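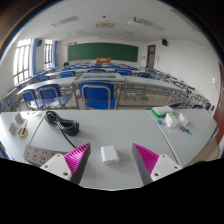

I've wanted to build a hand-held gripper ever since I saw a talk on teaching robots by showing them the job yourself, and in February I finally stopped drawing them and made one. It's called the Noment, for no good reason (my spreadsheet needed a heading). The fingers are the bit I'm proudest of: magenta ribs on the outside, a dark grey strip on the inside where they meet whatever you're grabbing, each one bolted to a white plate. For a first go I chose a white plug adapter, squarish with rounded edges, which gives two soft fingers something decent to close on. I lined the tips up either side of it with the prongs pointing back at me. The power strip and the big coil of black cable come later, and I'm dreading the cable!

The build at a glance

The fingers are my fourth design, if you count the one that melted. Printing the pair takes 20 hours on my slow old machine, so I start them before bed and try not to listen. Thin fins bend round things beautifully but split at the root if you get greedy with the squeeze, and I've binned plenty finding that out.

The plates were drawn in an evening and redrawn over a fortnight. I put the screw holes 2 mm out on the first set and spent ages blaming the screws.

The whole thing has cost me some 33 pounds so far, filament included, which I think is pretty good going for something I use this much.

Next up is a lighter trigger, borrowed from my abandoned Cletent project, and softer strips for the inside of the fingers. I'm hoping to have both done by April. If you've built something similar I'd love to know what you used for grip!

Posted 26 February 2021 by Adomaitis

Last updated: same day, typos fixed

Recent galleries
Cletent: the arm that wouldn't lift
Nunargate workshop, shelf by shelf
Noment: early sketches
Two ways to ruin a print bed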